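Subject: Re: [wuretti-swap] Drawers, or no drawers?
From: Aryee
To: wuretti-swap list
Wednesday, 10.06

> Morning all. We're clearing out before the move and I'm trying to
> decide between a plain table with a shelf under it and one of those
> little two-drawer cabinets for the tea corner. Everyone here says
> drawers just fill up with rubbish. Has anybody lived with one? Do
> the drawers stick? And is the top big enough to be any use?

Drawers, every time! I had the open shelf for years and it drove me mad. You put a box of teabags on it and by the weekend there are three jumpers, a bike pump and somebody's post in front of the teabags. At least a drawer shuts.

They do fill up, I'll give your lot that. When I emptied our bottom one in February I found 10 takeaway menus (two from places that have closed), a bag of rubber bands gone sticky and a key that fits nothing in the building. So now the bottom drawer gets tipped out completely every few months and only the things I can name go back in. The top one is spoons, sachets and the tin opener, and I leave that alone because it more or less looks after itself.

Sticking -- ours did a bit at first. I rubbed a candle stub along the runners and it's been fine since. If yours has metal runners don't bother with the candle, just wipe the fluff out. Do check that the handles are screwed on tight before you carry it anywhere, as I learnt on the stairs at Hunara with my foot underneath.

As for the top, you won't get a kettle and a microwave on there, but for a bowl and a few snacks it's plenty. Same sort of thing as this grey one, with the bottom drawer empty and ready for filling:
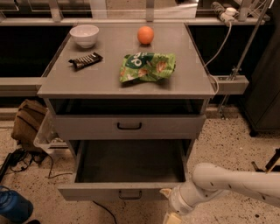

Photo: Vorkance picture pages

I'd keep the fruit on top where people will see it and put the chocolate in the drawer, or it'll be gone by eleven. Crisp packets and the like can go in there too, they look a mess lying about.

One more thing, measure how far the bottom drawer comes out before you settle on a spot. We had ours opposite the door for 6 weeks and I barked my shins on it daily.

If you do go for the shelf after all, I've still got the old one in the shed and you can have it for nothing, collection only. It needs a scrub and one foot is short, so bring a bit of card.

Aryee

--
wuretti-swap: offers, wants and advice
2,823 messages in the archive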